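Stoven Community Choir – Minutes of the Spring General Meeting
Wednesday, March 16, 2022, in the side room of the Baudry Hall

Present: the section leads for soprano, alto, tenor and bass, the musical director, the accompanist, the secretary and a very good turnout of singers. The chair opened the meeting at 7.35 pm, once enough chairs had been found.

1. Apologies
Received from the librarian and from two altos who are singing elsewhere tonight.

2. Minutes of the last meeting
Agreed as a true record, with one correction: the bus in December left from the library and not the station. Signed by the chair.

3. Matters arising
The piano has been tuned at last and sounds wonderful! The accompanist reports that the sticking D above middle C is cured. The Baudry have asked us to keep the lid down between rehearsals.

The lost music folder (green, with the alto part of the Triluvska set) turned up behind the radiator. A little crisp but quite usable.

4. Summer concert
The musical director played us a recording of the Triluvska songs and there was real excitement in the room, especially at the last one, where the basses have the tune for a whole page. The programme is now settled: the Triluvska songs first, then the madrigals, an interval, and the folk set to finish with everybody (audience too, we hope) joining in on the final chorus.

The hall holds 200 with the side doors open. Tickets will go on sale at rehearsals first and then in the bakery. The tenors asked whether the folk set could be sung from memory. After a lively chat it was agreed to try it with the first two songs and see how we get on.

Dress: black with something blue. Scarves, ties and flowers all welcome. No sequins, by a show of hands.

Action: section leads to send round note-learning tracks for the madrigals. Secretary to confirm the Saturday afternoon rehearsal with the Baudry.

5. Money
The balance stands at £922, which includes £300 from the winter raffle – a splendid result and our best yet. The music hire for the summer comes to £88 and was approved. Subscriptions stay as they are.

A suggestion to buy folding music stands was warmly received. Prices to be brought to the next meeting.

6. Joint day with Ollisora
Our friends at Ollisora have invited us to sing with them again, and the answer was a very loud yes. They propose a morning workshop on rounds and part songs, a shared lunch and an informal sing for families at four o'clock. We are to bring puddings. Anyone who can offer a lift should put their name on the sheet by the door, with the number of seats.

Action: musical director to swap song lists with Ollisora and pick two pieces both choirs know.

7. Any other business
New singers: five people have come along to try us out this term and all of them have stayed. The sopranos would like it minuted that they are thrilled.

Tea break: to be moved to 8.15 pm so that the urn has time to boil.

Water bottles: please take them home.

8. Next meeting
After the summer concert, same room, date to be set at rehearsal. The meeting closed at 8.50 pm and we sang the first folk song before going home.
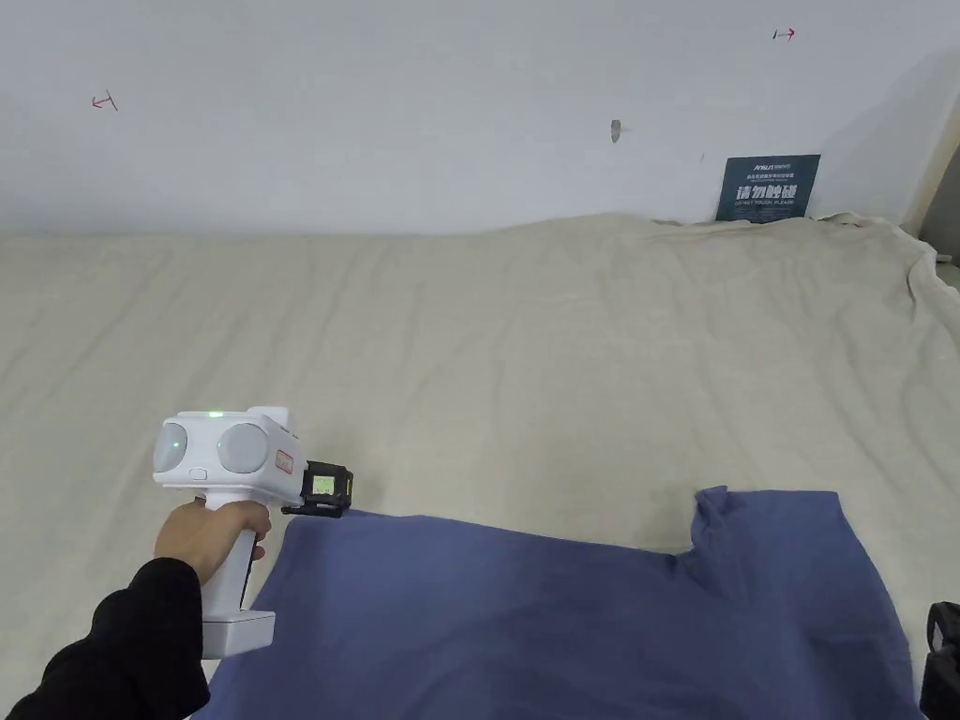

Hand-held gripper, with blue cloth on a beige blanket.

Copies of these minutes are in the folder by the piano. Corrections to the secretary before the next meeting, please.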